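Foro > Arquitectura y patrimonio > Conferencias, visitas y jornadas

Tema: Ciclo sobre naves industriales en Plelmont, ¿quién se apunta?

ladrillovisto
17 de marzo de 2020
¡Buenas! Abro hilo porque llevo toda la mañana dando vueltas por casa con el programa en la mano. Ya está publicado el ciclo de junio en Plelmont sobre naves industriales de cubierta en diente de sierra, y es una maravilla. Son 9 charlas, todas en la antigua hilatura Softić, y las tres primeras están dedicadas a la propia hilatura: una a la estructura, otra a los lucernarios y otra a lo que se hizo con ella cuando cerró (que fue bien poco, durante muchos años).
Yo estuve allí una sola vez, en una visita de las de casco y chaleco, y todavía me acuerdo de la luz que entra por el norte. Es una luz gris, pareja, sin una sombra dura en toda la nave. Subes al altillo de los contadores y ves los dientes uno detrás de otro, con los canalones de plomo entre medias, y te dan ganas de ponerte a dibujar en el suelo.
Ya sé que con lo que está cayendo las fechas pueden bailar, pero la inscripción está abierta y si se aplaza la guardan. ¿Quién se anima?

cercha_polonceau
¡Yo! Me acabo de apuntar. La de los lucernarios no me la pierdo ni loco. Por lo que pone en el resumen, van a enseñar los planos de taller de los marcos, los que aparecieron en el archivo de Fallthorpe. Llevo años queriendo ver cómo resolvían el encuentro del vidrio con el canalón, que es por donde hacen agua todas estas cubiertas.

tapial77
A ver, me alegro mucho y seguramente vaya, pero ¿soy el único al que le chirría que la octava charla sea la del proyecto Zirkesia? Es decir, la presentación de quienes quieren quitar dos dientes de la cubierta para meter un patio. En un ciclo de patrimonio. Me parece un poco fuerte.

ladrillovisto
Pues yo tengo muchas ganas de oírla, tapial. Prefiero que lo cuenten allí, debajo de la cubierta y con gente que sabe delante, a enterarme por un panel de obra. Y además hay turno de preguntas, que en el programa le dan casi tanto tiempo como a la charla.

tapial77
Un turno de preguntas no devuelve dos dientes. La gracia de Softić es que el ritmo está completo. Si cortas por el medio, lo que queda son dos naves pequeñas con un agujero. Me da igual lo bonito que sea el patio.

hormigonblanco
Aquí voy a llevar la contraria. He leído la memoria de Zirkesia entera (las láminas también, que pesan lo suyo) y los dos dientes que proponen quitar son los del extremo este, que se rehicieron después de un incendio con perfiles mucho más ligeros y otra separación. No son los originales. Se nota hasta en la foto aérea, la pendiente es distinta. O sea que de cortar por el medio, nada.
¿Que se puede discutir? Claro, y me encanta discutirlo. Pero discutamos lo que está dibujado.

tapial77
Rehechos, sí, pero hace tanto que ya son parte de la historia del edificio. Con ese criterio quitamos media catedral de cualquier ciudad. Un arreglo de fábrica hecho deprisa, con lo que había en el almacén, a mí me cuenta tanto como lo primero.

cercha_polonceau
Ahí estoy con tapial, fíjate. Los perfiles ligeros son precisamente lo que más me interesa del extremo este. Quien haya subido habrá visto que las correas van atornilladas a las antiguas ménsulas con unas chapas de suplemento, cada una de su padre y de su madre. ¡Es un catálogo de soluciones de mantenimiento! Yo eso lo documentaría pieza a pieza antes de tocar nada.

hormigonblanco
Documentarlo, totalmente de acuerdo. En la memoria hay un levantamiento, pero es muy general y de las chapas no dice ni pío. Buena pregunta para el turno de preguntas, apúntatela.

vanoabierto
Hola, soy nueva en el foro y vengo con dudas prácticas. ¿Cuánta gente cabe? ¿Hay que ser colegiado? Estudio restauración y me haría muchísima ilusión, pero no quiero hacerme el viaje para quedarme en la puerta.

ladrillovisto
¡Bienvenida! No hace falta ser colegiado ni nada parecido. El aforo es de 177 sillas, en la sala de cardas, y se entra con inscripción. La inscripción del ciclo completo cuesta 21 euros y los estudiantes no pagan, solo tienen que mandar el resguardo de matrícula. Llévate una chaqueta aunque sea junio, porque la sala de cardas da al canal y por la tarde refresca una barbaridad.

vanoabierto
¡Gratis! Pues matrícula enviada. Muchísimas gracias. ¿Y para llegar desde la estación? En el mapa parece que hay que cruzar todo el polígono.

hormigonblanco
Ve por el camino del canal, sale detrás de la cantina de la estación y te deja en la portada sur de la hilatura. Por el polígono también se llega, pero te pierdes la vista de la chimenea con los dientes detrás, que es de lo mejor de Plelmont. Eso sí, si ha llovido, botas.

muro_cortina
Vengo a poner un poco de agua en el vino: en la última jornada que hicieron allí la acústica era malísima. Desde la mitad de la sala hacia atrás no se entendía nada. Techo alto, suelo de cemento, paredes encaladas, imaginaos. Los contenidos, de diez, pero salí con dolor de cabeza. Si podéis, sentaos delante.

cercha_polonceau
Cierto, yo también lo sufrí. En el programa pone que esta vez cuelgan telas entre los pilares y que bajan los altavoces. Veremos. A mí hasta me parece interesante como experimento, la reverberación de esas naves vacías no tiene nada que ver con la que tenían con los telares dentro.

tapial77
En una hilatura no hay telares, cercha. Hay continuas de hilar. :)

cercha_polonceau
Touché. Con las continuas dentro. Me voy al rincón.

ladrillovisto
Jajaja, me lo estoy pasando en grande con este hilo. Sobre los materiales: han subido la bibliografía de las tres primeras charlas y hay un plano de la fase inicial a escala 1:1,000 (lo ponen así, con la coma, a la inglesa, porque viene de Fallthorpe tal cual). Se ven las dos medianeras que luego desaparecieron y la posición de la primera caldera. Lo he impreso en A3 y se lee bien, hasta los rótulos pequeños. En A4 ni lo intentéis.

hormigonblanco
¿Y el norte? En el plano que yo tenía estaba girado respecto a las cubiertas, y no me cuadraba nada la orientación de los vidrios.

ladrillovisto
En este está bien puesto. El vidrio mira al norte con un pelín de giro hacia el este, que es lo que pide el canal. La parcela mandaba y ellos se adaptaron, y aun así consiguieron esa luz. Es que me emociono, perdonad.

muro_cortina
Una cosa más, para los que os quedéis a todo el ciclo: entre la cuarta y la quinta hay una pausa larga y en el recinto no hay dónde comer. Yo me llevaría algo de casa. Las mesas del patio de cocheras se pueden usar.

ladrillovisto
Buen aviso, lo añado al primer mensaje. Por mi parte propongo que los del foro quedemos en la portada sur media hora antes de la primera, y así miramos juntos las ménsulas desde fuera, que con luz de mañana se ven estupendamente. Iré apuntando a quien lo diga por aquí.
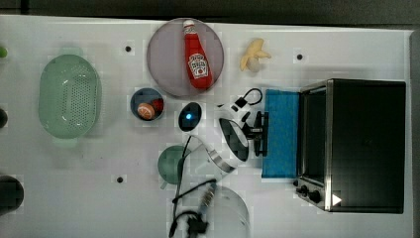

vanoabierto
Apúntame a lo de la portada sur, por favor. Y una pregunta para tapial y hormigonblanco: ¿la memoria de Zirkesia se puede consultar en línea o hay que pedirla? Me gustaría llegar a la octava charla con las láminas vistas y opinión propia, aunque sospecho que me va a costar ponerme de un lado.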